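Stoltham Electric Can Sealer Review: Two Seasons of Beans, Tomatoes and Soup

I put up a lot of beans. Most of them go to a small farm shop run by Mahlet Habte, who sells them next to her eggs and bread, and the rest stay in my pantry. For years I used glass jars. Last February I bought a Stoltham tabletop can sealer, the electric version, and I have been using it long enough now to say what it does well and where it falls short.

As of this week the counter on the motor housing reads 2,847. That includes test cans filled with water and a good many I sealed for neighbors, so not all of it was food I would eat.

What comes in the box

You get the sealer, one chuck, two seaming rolls, a lifter plate, two wrenches and a seam gauge. The chuck fits standard soup-size cans. If you want to do the wide, short cans that people use for fish, you have to buy a second chuck and a spacer. There is a paper manual, and the setup pages are clear. The maintenance pages are not. Two of the drawings are printed in the wrong order, and I only worked that out by comparing them to the machine.

The power cord is short. I ended up moving the sealer to the other end of the bench. 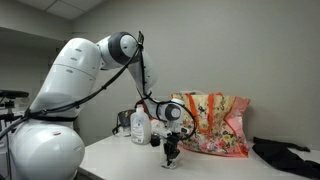 Setup and first cans

Setting the rolls took most of a morning. The first operation roll curls the lid around the can body, and the second one flattens it. If the first is too loose, the second can't fix it. I wasted 8 cans getting it right. My advice is to seal empty cans first, then cans of water, and cut the seams apart to check them before any food goes in.

Once set, the rolls stayed set. I check them at the start of each session and have had to adjust the second roll only a few times, mostly after moving the machine.

Beans

Red kidney beans are my main product, so that was my main test. I soak them overnight, boil them for 30 minutes, pack them hot with their liquid and leave the headspace the recipe calls for. The sealer handles a full can without slopping, as long as you bring the lifter up slowly. If you jerk the lever, you get brine on the lid and then on the chuck, and you have to stop and wipe it down.

At a steady pace I seal 70 cans in an afternoon, working alone. Filling takes longer than sealing. The motor gets warm but has never shut off on me.

White beans in tomato sauce were harder. The sauce clings to the rim, and anything left on the rim ends up in the seam. I keep a damp cloth in one hand the whole time. I lost two cans out of the first batch that way and none since.

Please remember that a sealer only closes the can. Beans, soup, meat and plain vegetables are low-acid foods and have to be processed in a pressure canner, with a tested recipe and times meant for metal cans. Times for glass jars are not the same.

Cans and lids

I have tried two brands of cans. The Bulla cans are heavier and cost more, and the flanges have been even on every one I opened. The Ra cans are cheaper, with a thinner wall. In one sleeve of Ra cans I found several with slightly bent flanges - probably shipping damage - and those will not seal properly no matter how the rolls are set. I still buy Ra for tomatoes, but I run a finger along each rim first.

Buy lids with the enamel lining if you are canning anything acidic.

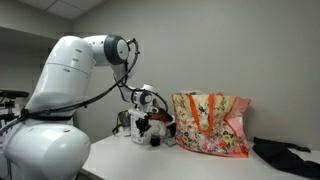
Shipping is a big part of the cost. Empty cans take up a lot of room, and the carton rate from the Bavbridge warehouse was nearly as much as the cans themselves. Casimiro Olmedo and I now split an order twice a year, which brings it down to something reasonable.

Noise and cleanup

It is louder than a stand mixer and quieter than a shop vacuum. You can hold a conversation over it, but you will both raise your voices.

Cleanup is fair. The lifter plate comes off and goes in the sink. The chuck needs a wrench. The rolls should be wiped and oiled lightly with food-grade oil, and there is a gap behind the second roll where sauce collects. I use an old toothbrush.

Parts and service

One spring on the roll arm broke during tomato season. The replacement arrived in a padded envelope with no instructions, but it is an easy swap. It cost 57 dollars with shipping, and I think that is too much for a spring. I bought a spare at the same time so I would not be stuck again.

Who should buy it

If you put up a few dozen jars a year, stay with glass. The jars can be reused and the cans can't. If you are selling, or giving away large amounts, cans stack better and don't break in the back of a truck. The hand-cranked Stoltham costs much less and makes the same seam, only slower.

Rating: 4 out of 5. I took off one point for the manual and the price of parts.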